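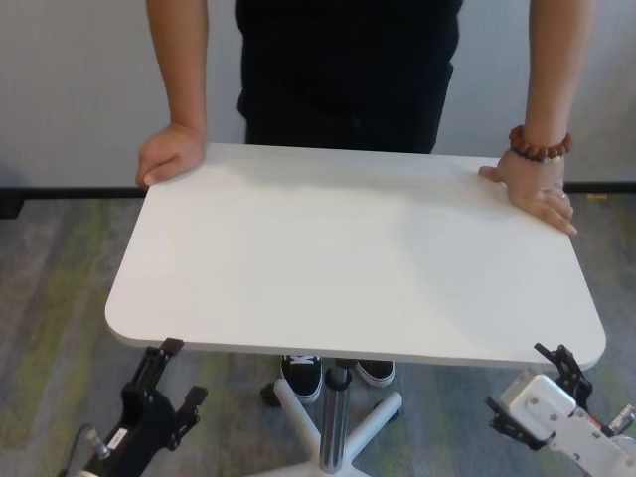
Navach 4 review: good planner, poor manners

Posted 07/04/2018 by Consuelo Llanos

Ullano sells Navach as motion planning software for two-armed robots that have to share a job with a person. The sales page talks about "natural teamwork". I have heard that phrase before, usually just before losing a week to config files, so I paid the 1555 for a single seat and set it on something dull: taking hold of a small table on castors while somebody holds the other side.

Setup was better than I feared. The arm description files loaded first time, and the calibration tool is clear enough that Cristian Agudelo, who looks after our hardware and hates wizards, got through it without ringing me. The manual is 1022 pages long and has no index. Searching it for "gripper" is a punishment.

The planner itself is quick. Two-arm approaches to the front corners of a tabletop come back sensible, with none of the elbow-flapping I used to get from Ganer. You can pin the two wrists to each other and it respects that right up to contact. Fine work, and I'll happily say so.

Perception is where I stop believing the brochure. Plain white tops with rounded corners give it trouble: the edge fitter wants square corners and will invent them, which puts the grasp point slightly out in thin air. There is a setting for this, called "soft_hull", switched off by default. Chrome pedestals also leave holes in the depth map, and Navach fills them with whatever it fancies.

Then the person. Hands on the far edge are treated as an obstacle and nothing more. If your partner pulls, the planner replans from scratch, and both arms wait while it thinks. Cárdenas, the older package we still run on the other cell, at least lets you write a rule for that.

Ullano's support answered my ticket after 33 hours with a link to the manual.

Score: 6 out of 10. Buy it for the planner, keep your own perception code, and ask for a trial seat first.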